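Software meeting – Wednesday 22/08/2018
12 shares 3 comments

Present: Shinji Oda (chair), perception, planning and tooling. Apologies from the Virkamcombe office.

1. Minutes of the last meeting
Accepted with one fix: the Vrabec driver was merged in March.

2. Perception
The Trova segmenter now has 2316 labeled frames of knitted items. It still splits striped fabric into separate objects where the color changes. Bands of pink, green, blue and yellow are the worst case. Round holes in the tabletop are sometimes marked as dark fabric – 371 frames to be relabeled.

3. Planning
Grasp planner takes nearly 758 ms per cycle on soft items. Target not agreed. Shinji wants the approach angle taken from the long axis of the item. Planning will try it on a branch first.

4. Control
Finger pads wear unevenly, so the closing width read from the encoder can't be trusted alone. Control to add a per-finger offset to the Clekirau config file. Default stays at zero.

5. Tooling
Log viewer crashes on ticket 2382. Fix is in review. Old logs stay readable.

6. Any other business
Build server moves to the new rack next week – push before then.

Meeting closed 11:40.

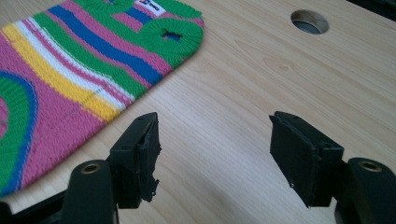 Page last changed: 2 days after the meeting, by Shinji Oda

Item 4 refers to pads like the left one, which is torn and frayed along its lower part. The right pad is much more intact. Offsets to be measured per finger.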